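Are hand-worn marker cubes worth it for collecting plug and unplug demos?

Posted in Data Collection, August 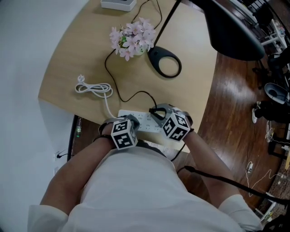
Depends what you're going to train on it, and I'd want to know that before spending another evening on recordings. Dakoslow, commenting under the post while it was still a draft, also wanted to know if the cubes stay put on the hand, and I couldn't give a good reply, so I've rewritten the whole thing.

I've been asked to gather examples of small desk chores for a learning system. Power strip, lamp, cords, that sort of stuff. The setup is a head camera plus a bracket strapped to the back of each hand with a white marker cube on it. The idea is that the cubes give you the hand position in every picture and you get training data without needing a robot at all.

I have 109 clips so far. When I checked them, 38 had a stretch where at least one cube couldn't be read. Mostly that happens when I turn my wrist to push a plug in, and that's the exact moment the system is supposed to learn. The guide I was given says gaps like that "will average out." I don't see how. If the same part of the job is missing over and over, more clips just means more of the same hole.

So, two things. Is anybody getting usable results on plugs and cords this way? And should I throw out the bad clips or keep them?

vemidero
Keep them but don't count them. Tag the stretch where the cube drops out and train on the rest. A clip where you reach for the strip and line up the plug is still good for reaching and lining up.

On whether it works, I'm with you, mostly. I did a smaller run of this kind last year and the arm learned to get near the socket very nicely and then sort of pawed at it. My guess is that the cube tells you where the back of the hand is and says next to nothing about the fingertips. With a plug, the fingertips are the whole job. For picking up a cup you would never notice.

Things that helped me some:

Tighten the straps again every 7 clips. Mine crept toward the wrist and I only caught it when I compared the first clip of a session with the last one.

Record a still pose at the start and at the end, both hands flat on the desk. If the two don't match, something slid.

Look down more than feels natural. People look away from their hands once they know where the socket is.

And move the stuff on the desk between clips! If the strip is always by the front edge and the lamp is always behind it, you are teaching it your desk. I would be suspicious of any success rate from a single desk, including mine.

antoniuk
just get more clips, 109 is nothing. the model will sort it out

gunby
I wouldn't take that last bit of advice until you know what kind of gap you have. Do a quick test. Take the clips you think are clean, play back the hand path with no video, and see if you can tell when the plug goes in. I tried it on mine and couldn't. If you can't tell from the path, I don't know why we'd expect a model to get it from the path either. It still has the video, sure, but in mine the hand covered the plug right when it mattered.

I disagree with vemidero on one point. I'd throw out any clip where the start and end poses don't match. A missing position is at least easy to spot. A wrong one looks fine and goes straight into training.

Also ask whoever wants this data how they plan to score it. When I asked, the reply was "smooth motion," and a hand can move very smoothly and miss the socket.

vemidero
Fair, I'd drop the mismatched ones too. Should have said so. The tagging only makes sense if the rest of the clip can be trusted.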